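Filed under: Builds & Fixes > Arms and Grippers > Open tickets

Ticket 127: right arm loses its place after picking up a shoe
Project: Honorato (shoe sorter, shared workshop build)
Opened by: Gervásio Macedo, 02/02/2021

Hello all, me again! Honorato is meant to take black shoes off the table and pop them in pairs on the low black trays, and it was doing that nicely until I updated the Ganuvow controller. Now the right arm grabs a shoe, lifts it, and then stops dead with a "pose lost" message. The left arm is fine (so far, touch wood). I've put everything back to the starting layout, one pair on the left tray and the other pair waiting on the table.

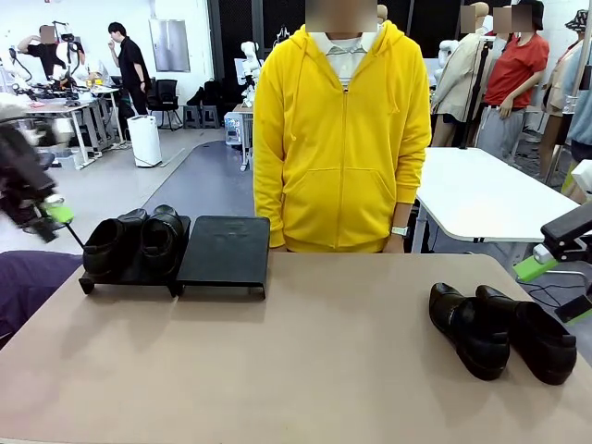 Flostusel: Have you checked the speed limit after the update? Mine went back to 2000 in November without a word, and the wrist overshot every time. Worth a look before you take anything apart.

Good shout, and yes, it had gone back to 2000! I've turned it down and the stops are rarer, but they do still happen. Next I went through the wrist camera pictures, thinking the tracking might be getting muddled by all the green (pads, lights, and now a shoe lining as well). 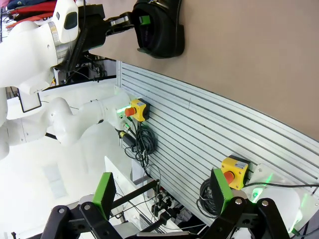 Wrist view, shoe up by the beige wall

What I've tried since, in order:

1. Recalibrated the wrist camera. Took ages, changed nothing.

2. Masked out the gripper pads in the software, then took a view looking over at the wall and the two stop buttons to see what the tracker had left to hold on to. Plain beige is a rotten thing to track, I must say.
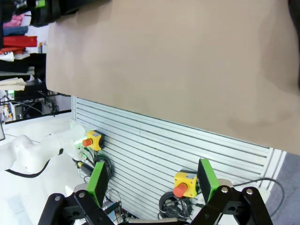
3. Swapped the tracking over to the table camera for the lift, keeping the wrist one for the grab only. Bit of a bodge, but the Rernimholm lot run theirs like this and swear by it.

With that in place I've been going through lifts one at a time, with the shoe held upright just over the table, toe down, 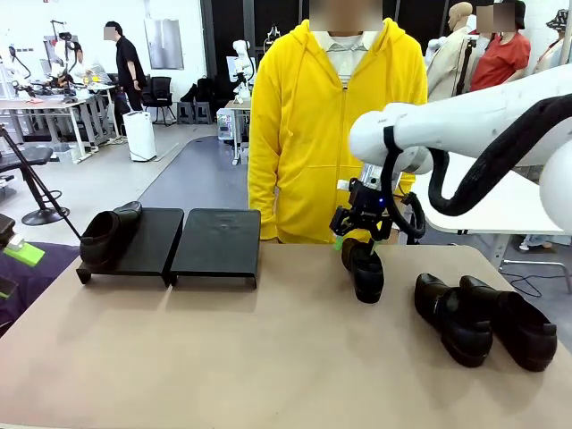 and out of 4 lifts I got 3 without the message. The one that failed gave me the same "pose lost" as before, so I'd like to keep this open. Can anyone tell me where Ganuvow keeps the hand-over delay between cameras? I've been through every menu twice and I'm going cross-eyed.

3 comments · 4 shares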